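Joleck Comics Index: README

Contents

1. What the index covers
2. Files
3. Fields
4. How issues are numbered
5. Variants and reprints
6. Creator credits
7. Known gaps
8. Versions and corrections
9. License

1. What the index covers

Joleck is a table of single-issue comics published in English by small and mid-sized presses, with one record per printed issue. It was built from publisher checklists, distributor order forms and the indicia of the issues themselves. The current release holds 4,000 issue records grouped into 392 series. Of these records, 1,432 have been checked against a physical copy. The rest rely on a checklist or order form and are marked as such in the source_level field.

Covered: ongoing series, miniseries, one-shots, annuals, and numbered specials. Not covered: newspaper strips, webcomics without a print edition, and original graphic novels that were never serialized. Collected editions appear only as a reference from the issues they collect.

No cover art, interior pages or sample text are included.

2. Files

issues.csv: one row per issue
series.csv: one row per series
credits.csv: one row per creator, per role, per issue
imprints.csv: publisher and imprint names, with parent links
collected.csv: links from issues to collected editions
CHANGES.txt: corrections by release

All files are UTF-8 with a header row. Fields are separated by commas and quoted when they contain a comma, a quote or a line break. Line endings are LF. An empty field means unknown. The literal string "none" means the value was checked and does not exist, as with an issue that has no cover price printed on it. Some spreadsheet programs turn issue numbers such as 1/2 into dates on import. Set the issue_no column to text before loading.

3. Fields

issue_id: stable key, never reused
series_id: key into series.csv
issue_no: text, as printed in the indicia
sort_no: decimal, for ordering within a series
cover_month: month name as printed, or empty
page_count: story pages only, without ads or letters
price: cover price with currency code
format: ongoing, mini, oneshot, annual, special
source_level: 1 for physical copy, 2 for order form, 3 for checklist
status: published, canceled, resolicited

Records with the status "canceled" were solicited but never shipped. They have no page_count. If you are counting published issues, filter them out first.
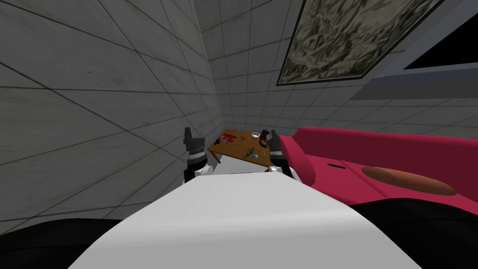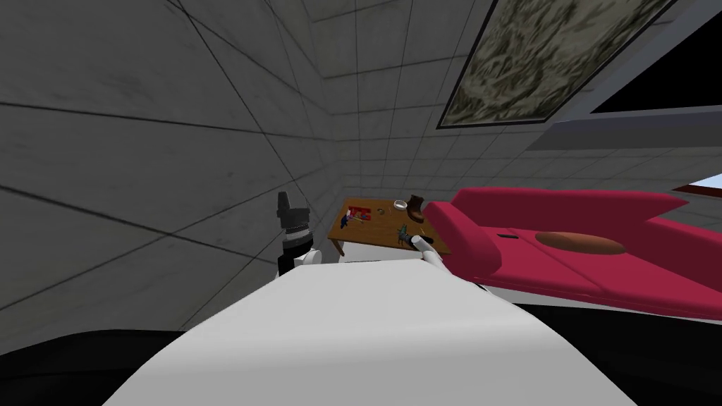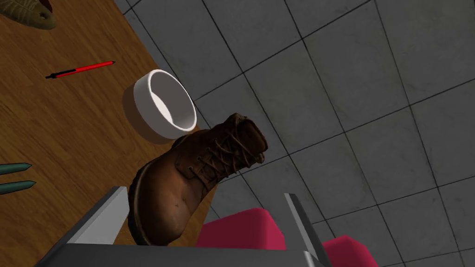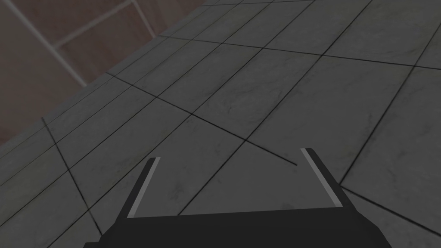

Does a resolicited issue get a second record?
A resolicited issue keeps its original issue_id. The status changes to "resolicited" until the issue ships, and then to "published". The earlier cover month is moved to CHANGES.txt.

4. How issues are numbered

The indicia takes priority over the cover. Where the two disagree, issue_no follows the indicia and the cover number goes in the notes column. The sort_no value is assigned by hand where a series has zero issues, half issues or point issues.

A series that restarts at 1 gets a new series_id, even if the title, creative team and story carry on unchanged. The two are joined through the continues_from field in series.csv. A series that moves to another publisher and keeps its numbering also gets a new series_id. This splits a few long runs into several parts. To rebuild a full run, follow continues_from until it is empty.

Porniretti is the most heavily divided title in the index. It began as a horror anthology at Orport, went through two relaunches, and then moved to Villalobos, where it picked up its first numbering again. Its series records must be chained in the order given in series.csv, as sorting by cover month puts the second relaunch ahead of the last issues of the first.

5. Variants and reprints

A variant cover is not a separate issue. The variant_count column gives the number of covers known, including the standard one. Later printings are also held on the same record, in printings. A facsimile or anniversary reprint with its own indicia date is treated as a new one-shot, with reprint_of pointing back to the original.

Flip books, where two stories share a spine, are entered once under the title named in the indicia. The second story is listed in notes.

6. Creator credits

Roles are limited to the following: writer, penciler, inker, artist, colorist, letterer, cover, editor, translator, designer, flats. That makes 11 values in total. "Artist" is used when one person drew and inked the pages or when the issue does not separate the two jobs.

Names are stored as credited. Pen names are not merged with legal names unless the creator has published the link. Studio credits are kept as printed and are not broken out into members.

7. Known gaps

Letterers are missing from many older black-and-white issues, where the job was often uncredited. Do not read an empty letterer field as a sign that the artist did the work.

Level 3 records tend to have the solicited page count, which may differ from the printed one. Prices at level 3 are solicited prices as well.

Orport's mature-readers imprint used the same job codes as its main line for part of its life. Issues from that stretch are assigned to the imprint only where its logo is on the cover. Others remain under the parent.

Canadian prices are present for Villalobos titles and absent almost everywhere else.

8. Versions and corrections

Releases are made in January and July. Keys do not change between releases. When two records are found to describe the same issue, the lower issue_id is kept and the other is listed as withdrawn in CHANGES.txt.

Corrections should name the issue_id, the field, the proposed value and the source. A scan of the indicia is enough to raise a record to level 1 if the page count can also be confirmed. Corrections based only on retailer listings or auction pages are not accepted.

9. License

The tables may be copied, changed and redistributed, including for commercial use, provided that the name Joleck and the release month are stated. Titles and character names belong to their owners.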